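3.2 Bedding and reported sleep

Ledesma and Villca recruited 478 adults through two housing offices, Toten and Cillen, and asked each to keep a sleep diary for 18 nights in May. Sheet fiber was recorded from the care label. Room temperature was logged at bedtime and on waking.

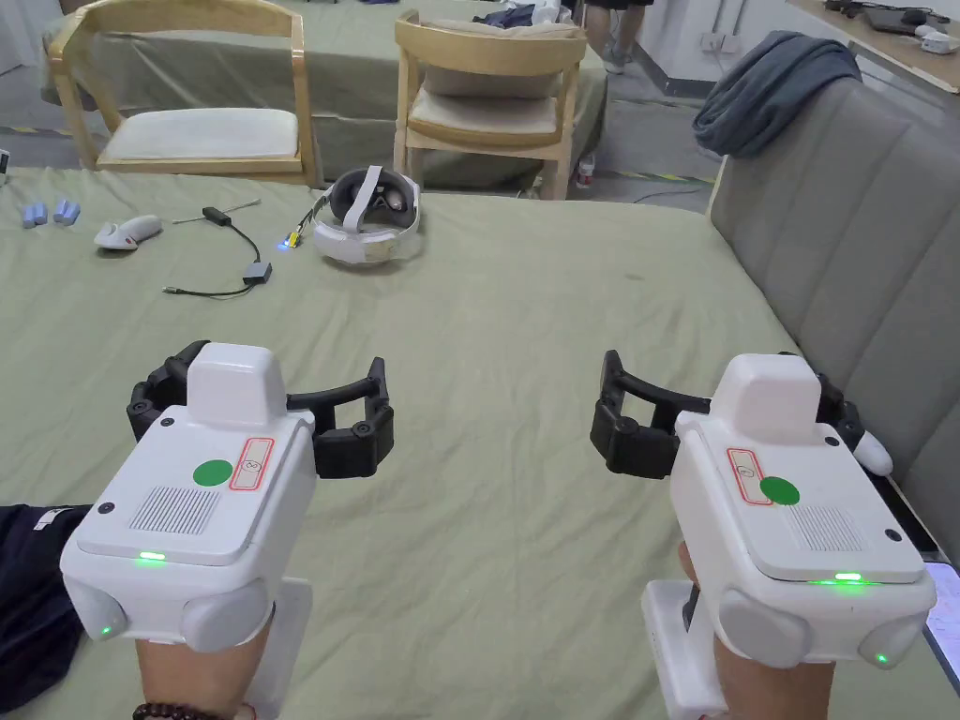

Figure 1. Wrinkled olive-green cloth on a table.

Diaries with more than two missing nights were dropped. Fiber type had little relation to time to fall asleep once room temperature was entered in the model. Blanket weight did, mainly among people who slept alone. Those using blankets from the heaviest group reported fewer wakings but also more mornings of feeling too warm. Washing frequency was self-reported and is probably overstated, as Kramer found in an earlier survey of 700 households.
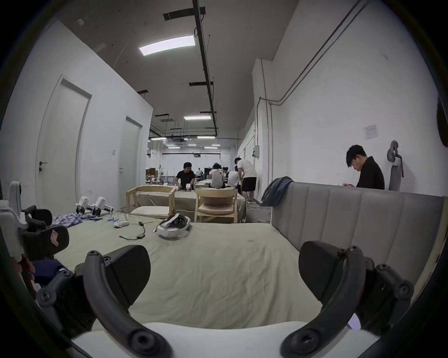 Figure 2. Bed with pale sage-green sheet and gray upholstered headboard.

Headboard type was not part of the analysis. Mattress age was, and results for it are given in Section 3.3.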